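Grekallow Residents' Help Pages
Category: Kitchens and worktops
Status: Open to further replies

Care and sealing of a marble worktop in a rented flat

Asked by: tenant, Patbridge

I moved into a flat managed by Plomulis in February. The kitchen has a dark grey marble worktop with orange veining. The handover pack states that the tenant is responsible for "reasonable surface care" but gives no further detail. Before I buy any products, I should be grateful for advice on the following matters.

First, whether the stone requires sealing and how often. Secondly, which cleaning products are suitable for daily use. The previous flat had a laminate surface, on which I used a general kitchen spray containing lemon, and I still have most of a bottle.

I have asked the managing office the same question and was told that a reply would follow by Thursday. It has not yet arrived.

Answer 1
Marked as helpful by 9 readers

The lemon spray should not be used. Marble is a calcium-based stone and any acid will attack the polish, leaving a dull mark known as an etch. This applies equally to vinegar, limescale remover and most bathroom sprays. Sealing does not prevent etching. It slows the passage of oil and coloured liquids into the stone and has no other purpose.

For daily cleaning, a soft cloth, warm water and a few drops of washing-up liquid are sufficient. The surface should be rinsed with a second cloth and dried, as soap left behind builds up into a film.
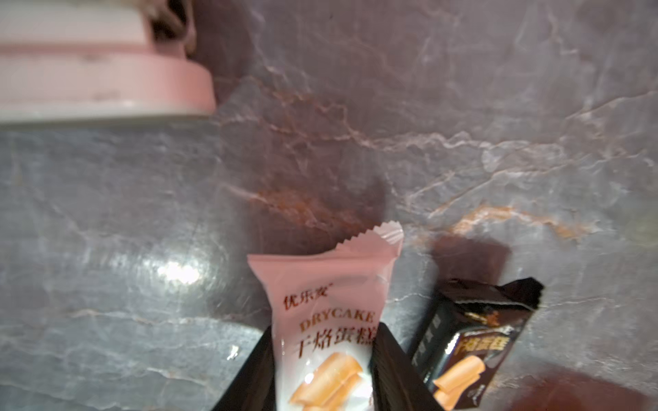

How can a tenant tell whether the worktop needs sealing again?

Place a spoonful of water on the stone, away from the sink, and leave it for a quarter of an hour. If the stone has darkened when the water is wiped away, the sealer has worn out. If the colour is unchanged, no treatment is due.

Where the test shows that treatment is needed, use an impregnating sealer marked as suitable for food areas and follow the times printed on the container. Any sealer left on the surface after the stated period must be buffed off before it hardens — dried residue is difficult to remove and may require a stone restorer.

Coloured veins are sometimes more porous than the stone beside them. It is advisable to repeat the water test on a vein as well as on the plain part.

Answer 2

I have had marble for 4 years and have never sealed it. There is one ring from a wine glass near the hob and otherwise no trouble. I would not spend money on it.

Answer 3

Tenants are advised to obtain written consent before applying any sealer. Under the standard Plomulis agreement, a treatment applied to a fixed surface may be regarded as an alteration, although daily cleaning is not.

With regard to existing etch marks, light ones can be reduced with a marble polishing powder. Deeper marks need to be honed by a contractor, who may work through several grades of pad, up to 3000 grit, to bring back the shine. I used Väisänen for this work and found the result satisfactory, but the dust sheets were not collected afterwards and I had to telephone twice.

Any marks already present should be added to the inventory now — the office at Patbridge accepts amendments by email.

Reply from the person who asked

Thank you. I have carried out the water test in two places and the stone darkened in one of them, close to the tap. I have written to the office to request consent.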